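Print this page | E-mail this page

Stutow Shelf-Edge Label System
Set-up guide, section 4: Fitting the labels and joining them to the base station

4.1 Before you start

The base station must be mounted, powered and showing a steady green light before any label is joined to it. If the light is amber, go back to section 3 and finish the network settings. Labels that are woken while the base station is amber will search for 40 seconds, fail and go back to sleep.

You will need:

Labels, in their trays
Rail clips, one per label
The joining key supplied with the base station
The product list, exported from the till software as a plain text file

Labels leave the factory asleep. Keep them in their trays until the rail for that bay is ready. A label out of its tray can be woken by pressure on the back, and will then use battery for no purpose.

4.2 Fitting the rails

1. Wipe the shelf edge with a dry cloth. Remove old adhesive strips completely.
2. Offer the rail up to the shelf edge with the lip at the bottom.
3. Press the left end home first, then work along to the right until the rail clicks at each fixing point.
4. Pull the rail gently forward at both ends. It should not move.
5. Slide the rail clips on from the right-hand end. Leave them loose until the labels have been joined.

Note: Rails can be cut with a fine saw. File the cut end smooth and fit an end cap.

CAUTION: Do not fit rails to the doors of chilled cabinets. Use the Urum hanging bracket, which keeps the label clear of the door seal.

4.3 Joining labels to the base station

1. Open the Labels page and choose Join.
2. Insert the joining key. The page shows the words Ready to join.
3. Take one label from the tray and press the wake point on the back for two seconds. The display flashes once and shows a six-character code.
4. Check that the same code appears on the Labels page, and choose Accept.
5. Repeat for the rest of the tray. A base station accepts up to 200 labels. Sites with more than this need a second base station on a different channel.
6. Remove the joining key when the tray is finished. The base station will not send prices while the key is in place.

If a code appears on the label but not on the page, move the label closer to the base station and wake it again. Metal shelving between the two is the usual cause – join the labels at the counter and carry them to the shelf afterwards. 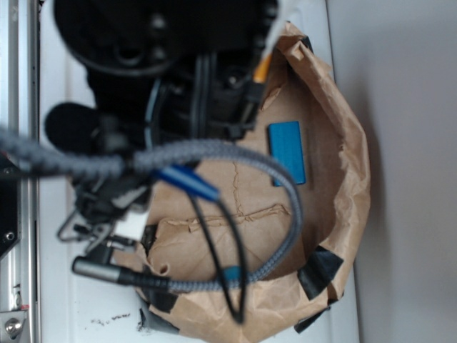
4.4 Linking labels to products

Each label must be linked to one line in the product list. A label can show only one product at a time, but a product can be linked to several labels, for instance where it is stocked in two bays.

1. Choose Products, then Import, and select the exported file.
2. Read the import report. Lines without a barcode are skipped and listed at the foot of the report.
3. Scan the barcode on the label, then the barcode on the product. The order matters.
4. Wait for the tick. The label redraws within 12 seconds.
5. Clip the label to the rail and push the clip down until it locks.

Goods sold without a barcode, such as loose vegetables and bread, must be given a short number in the till software first. Type this number in place of the second scan.

CAUTION: Do not swap linked labels by hand between products. The display will look correct until the next price change, when both products will show the wrong price. Unlink both labels and link them again.

4.5 Checking the result

Choose Report, then Full check. Labels that have not answered are shown in red, with the time of last contact. Wake each one and run the check again. Error 59 means that the label has answered but its product line has been deleted; link the label to a current line or unlink it and return it to the tray.

Keep a printed copy of the first full check with the site papers. The support desk will ask for it if a base station has to be replaced.

Section 5 covers price changes and timed offers – it can be left until the till software has been set to the correct time zone.

Contact us | © Stutow. Guide revised October 2022 | Back to top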